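Reading time: 2 min

Section 6. Good Practice When Recording Household Tasks

By now your Vakside headset is fitted and the test clip has played back the way it should, so we can get to the part that people tend to rush, namely how to work while it is recording. Take your time with this one, please, and keep it open next to you for the first few sessions!

6.1 Before you start

1. Walk through the room once and check that your path is clear of cables and rugs that could catch a foot.
2. Open any cabinet doors you'll need all the way, so that you aren't nudging them with an elbow later on.
3. Tell everyone at home that you are about to record, and ask whether they are happy to be in view. A yes from last time doesn't count.
4. Push sleeves above the elbow and take off rings, watches and bracelets.

6.2 Hands and objects

5. Bring both hands into view before you touch anything, and keep them there until you have let go.
6. Hold a box at both ends, and a basket by its rim.

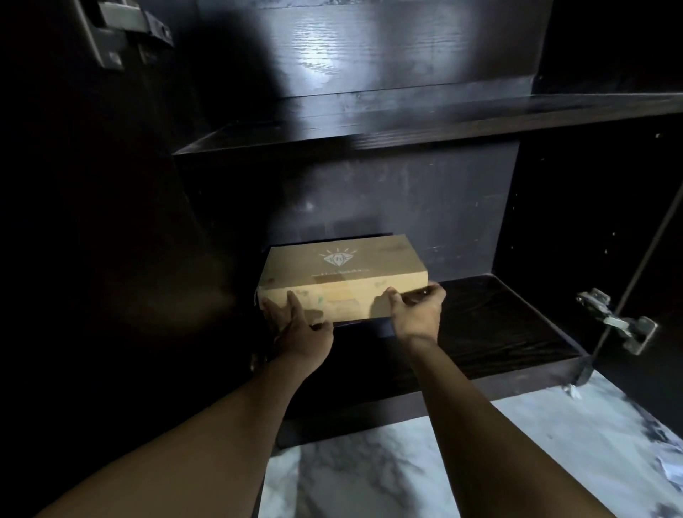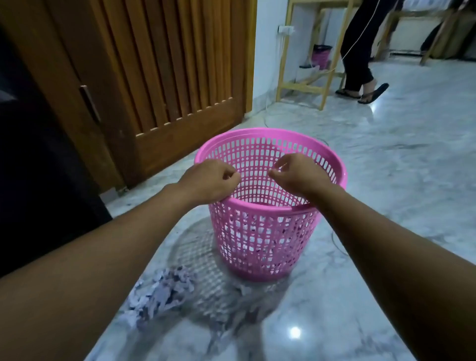 Written by the Demura Documentation Desk
Technical writers, home recording guides

7. Move at the pace you would use on an ordinary evening. Slow, careful, museum-style handling is lovely to watch but teaches the robot habits that no household has.
8. If you drop something, carry on and pick it up. Mark the clip with code 723 afterward and leave it in the set.

Note: Small litter such as paper scraps may stay on the floor if you aren't stepping on it. Anything with a name, address or account number on it has to be put away first, shredded or not.

CAUTION: Never reach into a cabinet above shoulder height with the headset on. The front housing sticks out farther than you think, and you will find the shelf with it.

CAUTION: Stop after 19 minutes and rest your neck, even if you feel fine and the task is nearly done.

6.3 When you finish

9. Say "end" out loud, wait for the tone, and only then lift the headset off.
10. Look over the clip for faces. If somebody asks to be taken out, use code 908 and the whole clip is held back from upload.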